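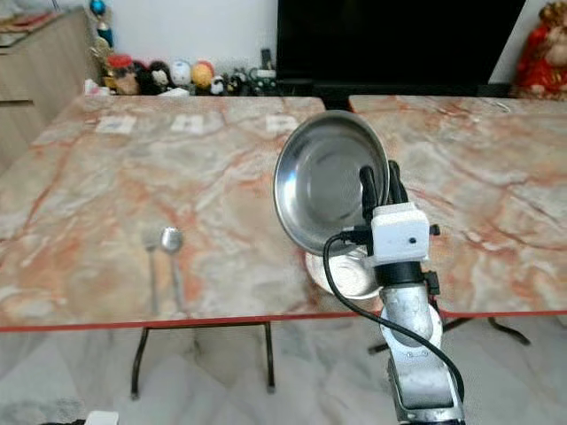 Kai-wen Kwok wrote in to say vinegar is fine on steel bowls but only if you rinse right after, and that leaving it to soak overnight "because the internet said so" left hers duller than when she started. Agreed. Ten minutes, tops. Then soap, then rinse, then a towel.

So. Steel bowls this time. I had 40 comments under the March page about baking sheets and half of them were really about bowls, so let's do bowls. Plates and silverware too while we're at it, quick version.

WATER SPOTS

Little gray or white dots on the bottom of the bowl. Minerals, mostly. Brendham water is hard as nails and every steel thing I own gets them. They're harmless, you can eat out of it, but they do look like dirt and guests will look.

White vinegar on a soft cloth. Wipe the bottom first, that's where the water sits. Then up the wall. Wash with dish soap, rinse, dry. Dry is the part people skip.

Stubborn ones — baking soda and a little water, mixed to a paste like toothpaste. Fingers or a soft sponge. Not at the same time as the vinegar, they just fizz and cancel each other out and you've wasted both.

Denture tablets work too. I use Punident, one tablet, warm water, half an hour, for the bowl I make bread in. Any kind would do I'm sure. Rinse it well, then wash it with soap like normal before food goes in.

Never bleach. Not with vinegar, not without it. With vinegar it makes a nasty gas, and alone it will pit the steel if you forget it in there.

RAINBOW STAINS

Blue and yellow swirls. That's heat. From a burner or from sitting in a hot oven. Same vinegar trick, comes off in a minute usually.

BRUSHED OR SHINY

Brushed steel has a grain, tiny lines all going one way. Rub along the lines. On a round bowl that normally means around and around, but look at yours first, tilt it under a lamp and you'll see which way they run.

Polished — soft cloth only. No green scrubber. Albane Coste asked me about using sandpaper on a scratched one, 400 grit, wet. You can, on a brushed bowl, if you go with the grain and don't care all that much about the bowl. On a mirror finish you will see every stroke forever. I did it to a polished one. It holds clothespins now.

And check it's steel. Aluminum bowls look close enough to fool anybody across a kitchen. Aluminum is much lighter in the hand, goes dark gray in the dishwasher, and tomato sauce shouldn't sit in it. A magnet sticking means its not aluminum. A magnet NOT sticking doesn't tell you much, plenty of stainless isn't magnetic either.

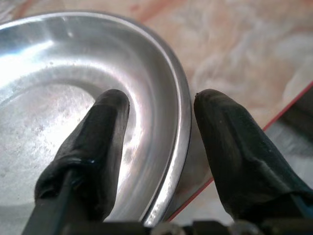
Rims next. A rolled rim has a fold where the metal turns over, and water gets in that fold and stays. You put the bowl away, looks dry, next day there's a ring on the shelf. Run a corner of the towel all the way around the underside. Or lean the bowl on its edge for a few minutes and let it drip, then turn it and let the other side drip. I've got the Wisari rack with the tall slots, bowls stand up in it fine. Flat upside down on a towel is worst, steam has nowhere to go.

Old toothbrush for gunk in the fold. Flour paste loves it in there. Cold water for anything with flour or egg, hot water cooks it on.

STACKING

Bowls nest, then they stick. Suction if they're damp. Paper towel in between, or a coffee filter, which is a better shape. If two are already stuck — cold water in the top one, set the bottom one in warm water, wait, twist. Don't pry with a knife.

Shallow wide bowls go on top of the deep ones. I know it looks wrong.

FORKS AND SPOONS

Same rules as the bowls if they're stainless. Dry them by hand the minute they come out. Fork tines need the towel pulled through, not just a wipe across the front.

Real silver or silver plate, none of this applies!! Keep them away from the steel ones in the dishwasher, they can mark each other. Better, keep them out of the dishwasher.

For the table — fork on the left, spoon on the right, plate in the middle, bowl on the plate if there's soup. Line up the bottoms of the handles near the table edge, a thumb's width in. Put the plate down before the bowl. Sounds obvious, watch a ten year old do it.

Handling: hold bowls by the rim, spoons by the handle. Polished steel shows every fingerprint. A drop of olive oil on a paper towel takes prints off the outside, buff it till the cloth slides. Outside only, it goes sticky if you leave it.

MARBLE TOPS, AND MARBLE-LOOK TOPS

Gheorghița Crăciun asked about this one. If it's real stone keep the vinegar far away. Lemon too. Acid etches marble and no amount of wiping brings the shine back. Do your bowl cleaning in the sink.

If it's a printed pattern you've more room but still go easy — damp cloth, drop of dish soap, dry. Steel bowls leave gray marks when they get slid around. Baking soda paste on a damp cloth takes those off most tops, try it underneath or at a back corner first. Lift, don't slide. A plate under the bowl does the job, or a placemat.

Two tables pushed together, crumbs go down the gap. Pull them apart once a week and wipe both edges. Or a runner over the join. Don't set a glass there, one table is always a hair higher then the other.

WHAT I'D BUY

Not much. One soft cloth kept only for metal. White vinegar, the cheap one. Box of baking soda. The Montes store sells a steel polish that I bought once and used twice, it's ok, smells strong. You have to wash it all off before food. Skip it.

Wooden spoons or silicone in the bowls, if you want them to stay nice. Hand mixers scratch. Mine's covered in rings from the beaters and works just the same.

Next time: jar lids. Alina Sima sent a whole list and some of it's good, the rubber band one especially. Send yours in the comments, there were 171 under the drawer liner page and I do read them, slow but I read them.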